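The sock situation, and how I finally sorted it

Regular readers will know that I have been threatening to do something about the socks since November. It got so bad that I was buying new ones to avoid going into the drawer, and then of course the new ones went into the drawer as well and made it all worse. Fionnuala Madigan, who I share an office with and who has opinions on this sort of thing, told me to stop moaning and get everything out on a table where I could see it. So I did!

First thing I learnt is that you need a proper surface. I'd always sorted socks on the bed, and the bed is hopeless -- they slide into the folds of the duvet and you find them at midnight with your foot. A pale wooden table is miles better. Dark socks show up straight away, and even the light ones are easy enough once you've got them flat. I do one sock at a time now, laid out sideways with the cuff to the left, smoothed down, and then into a long white box behind it. The lavender ankle ones went first, mainly because I like them best and wanted to feel I was getting somewhere.
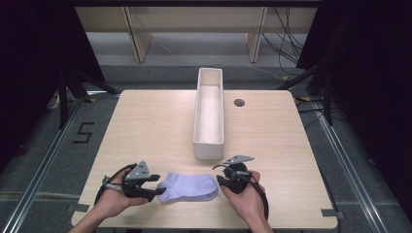 Why a long box and not a drawer

I've tried drawers, baskets, a hanging thing with pockets (never again) and one of those honeycomb dividers that came flat and took up to 30 minutes to slot together before it pinged apart. The trouble with all of them is that socks are small and drawers are big. You start out with lovely rows, and by the end of the week it's soup.

A long narrow box only lets you do one thing, and that's make a single row. Ankle socks fit nicely if you fold them once, heel over cuff, and stand them up on the fold. You start at the far end and work towards yourself. When you want a pair you take the nearest, and clean ones go in at the back, so the same two pairs don't get worn to death while the others sit there looking new. My mum did this with tea towels for years and I thought she was being fussy. Sorry, Mum.

The other thing I like is that it's white inside. Fluff shows up, which sounds like a bad thing, but it means I do give it a wipe now and again.

A word about the table itself. I had my eye on a lovely old dark one at the Trerus market and I'm glad I didn't get it, because a pale top with a smooth finish is so much nicer for this kind of job. You can brush the bits off with your hand and nothing snags. The only grumble I have is the shine. When the light comes in it puts a big soft patch of glare across the middle, and if you're trying to decide whether two socks are both navy or one is black, you do have to shuffle along a bit.

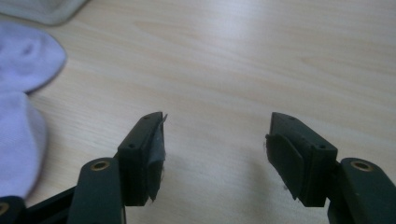 I've got into the habit of doing the navy-or-black question at the end, in one go, by the window. Hold both up, look at the toes, and if I still can't tell then they're a pair as far as I'm concerned. Life's too short and my trousers cover them.

Odd ones go in a separate pile and get five weeks. I did think about being stricter, but last time I threw out a perfectly good stripy one and its partner came out of a pillowcase two days later, and I'm still cross about it. After that they become dusters. Saadet Erdem left a comment on my last post saying she puts hers over her hand to do the blinds, one slat at a time, and I tried it and it's brilliant, so thank you Saadet.

Next up is the scarves, which I'm dreading a bit. They won't stand up in a box like socks do, and rolling them just gives me a heap of fat sausages that come undone. If you've got a way of keeping long woolly ones tidy that doesn't involve hooks (rented walls, sadly) please do leave it in the comments.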